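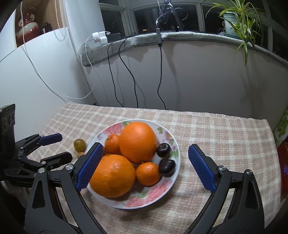 Budget for grippers – what have I missed?

bev_greenwood
We've got 783 pounds left for the fruit handling work and it has to be spent by June. I want two more hand-held grippers from Griltex plus a box of spare finger pads. The quote came to 523 with delivery. Does that look sensible, or should I hold some back?

pesonen_fan
Hold some back. Cables, plugs and mounts ate 200 of ours and none of it was in the plan.

mkassab
I'd buy one gripper, not two. How many people do you have collecting at the same time? If it's one, the second will sit in a drawer. Put the money into pads.

bev_greenwood
One most evenings, two now and then. But if a gripper breaks we stop until the new one comes, and Griltex quoted eight weeks last time.

mkassab
Fair point on the wait. Ask if they sell the jaws separately, though. We got ours from Drenevside that way and a spare pair was far cheaper than a whole unit.

tolly8
Disagree about the jaws. Swapping them took me a full afternoon and I had to line everything up again. Whole spare unit every time.

pesonen_fan
Depends on the model. Ours come off with two screws.

bev_greenwood
I'll ask about jaws and get a price for both. Fruit is coming out of the food budget, so that's one thing less. Will post the new quote when I have it.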